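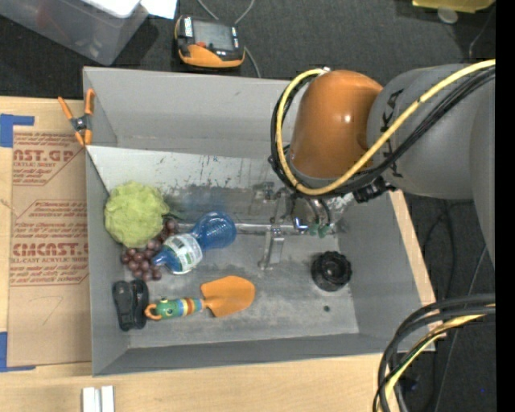 Fig. 1. An open gray bin on a wooden tabletop.

Week 2 Handout: Keeping Track of What You Have
Household and Small Shop Storage, evening section
Notes by Orla Brennan
2 min read

We use cookies to remember your reading settings. Accept / Manage

Welcome back, everybody, and thank you for bearing with me last time when I ran over (I do that, as the returning students will tell you). Tonight we leave shelving behind and get to the part I love best, which is knowing what is on the shelves in the first place.

Let's start with a word we'll use all term. A "home" is the one spot where a thing lives when it isn't being used. A bin can be a home, and so can a drawer, a hook or half a windowsill. My grandmother kept her buttons in a soup tureen for most of her life and could lay her hand on any one of them in the dark, so please don't feel you have to go out and buy anything!

Open bins suit things you reach for every day. Lidded ones are better for things that come out once a season, such as holiday lights or canning jars. Sloping sides make it easier to see down to the bottom, though you do give up a little floor space compared with a straight-sided box of the same width at the top.

Our case for the term is Mahlangu, the yarn and notions shop we talked about in week 1. When the owners did their first full count in June they wrote down 3,945 separate items, and 200 of those had no home at all. They were sitting on the counter, under the counter, and in one case inside a boot. We'll come back to the boot.

Terms to know: home, overflow, par level (the amount you like to have on hand before you reorder), dead stock.

For next class, pick one drawer or bin and list everything in it. Stop at 100 lines if you get that far. Bring the list on paper, please, and a pencil with a decent eraser, and we'll sort them together after the break.

Comments (2)

Ngaio McPhee: Does the kitchen junk drawer count? Mine is past 100 lines already and I haven't reached the batteries.

Orla Brennan: It certainly does, Ngaio, and I can't wait to read it. Stop where you are and bring what you have!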